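How to Keep a Viewing Log for Digital Movie Purchases

Updated 19 Apr 2021

A digital film library spread over several stores is hard to search. The log described on this page is a single spreadsheet with one row per title. It takes one evening to set up and works with any store that sends receipts by email.
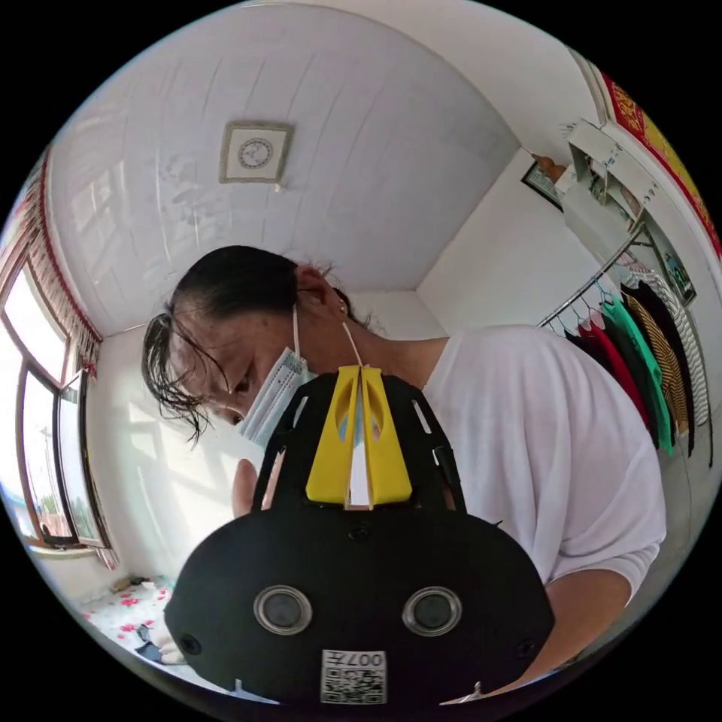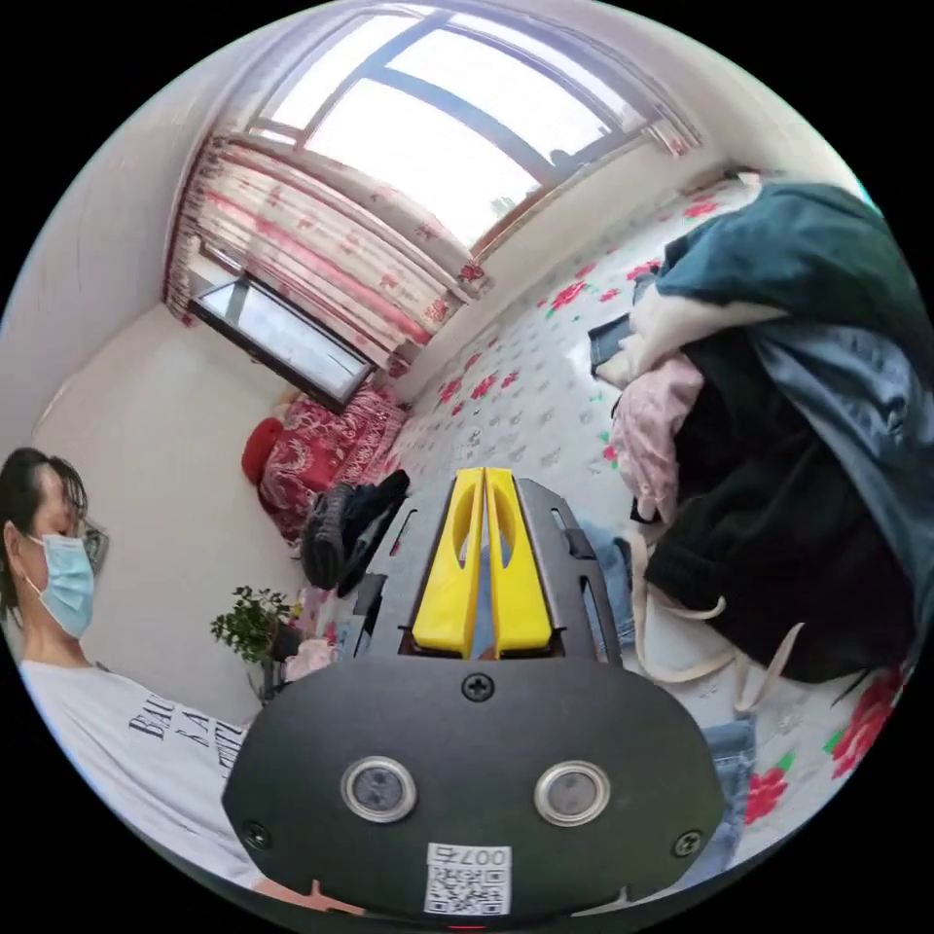
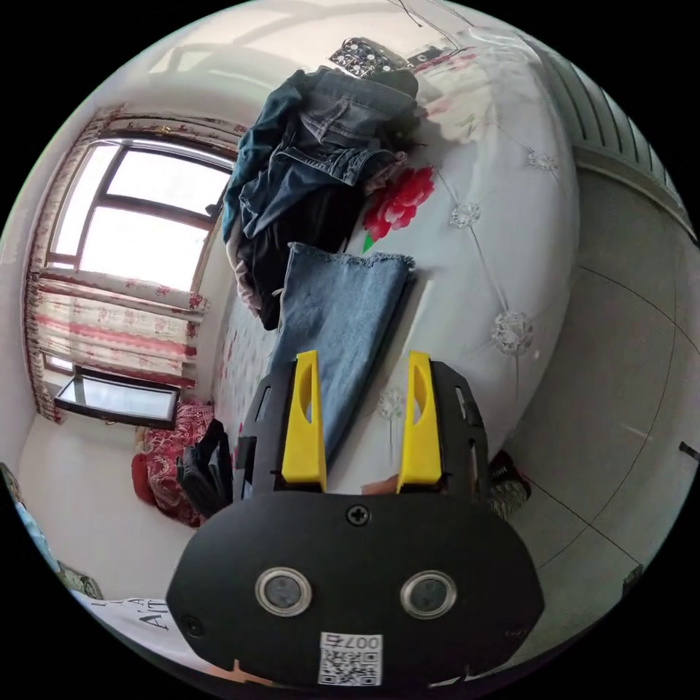
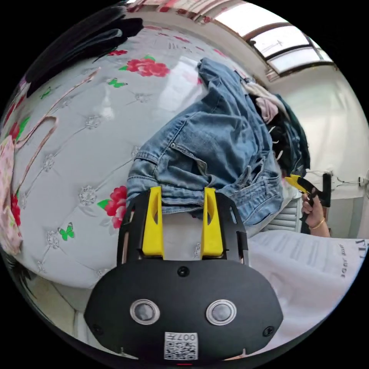
Step 1. Create the columns
Open a blank sheet and enter these headings in row 1: Title, Release Year, Cut, Store, Format, Date Bought, Last Viewed. Freeze the row. Keep Cut separate from Title - a search for the title should return the theatrical and extended versions together.

Step 2. Collect the receipts
Search your mail for each store name in turn. The library used to test these steps had 234 titles, of which 100 came from Pavdale and the rest from Noreo and Parach. Bundles need extra care. Parach lists a trilogy as one purchase, so enter each film on its own row and repeat the order date.

Step 3. Enter the format
Use SD, HD or 4K and nothing else. Take the value from the store's library page. Receipts show the format at the time of sale, and a store may upgrade a title later. Pavdale moved a number of older thrillers from SD to HD in December without sending a notice.

Step 4. Mark rentals
Rentals do not belong in the main sheet. Put them on a second tab named Rentals with the expiry date in place of Last Viewed.

Step 5. Find duplicates
Sort by Title, then by Release Year. Remakes share a title but not a year, and should be left alone. If title, year and cut all match, you own the film twice. Keep both rows and type DUP in the Store cell of the lower-quality copy, after the store name.

Step 6. Back up
Export the sheet as CSV after each session. The Sarmiento catalog app can import the file, but its free version stops at 271 rows - larger logs must be split by store first. Check the row count after import. Titles that contain a comma must be inside quotation marks or the columns will shift.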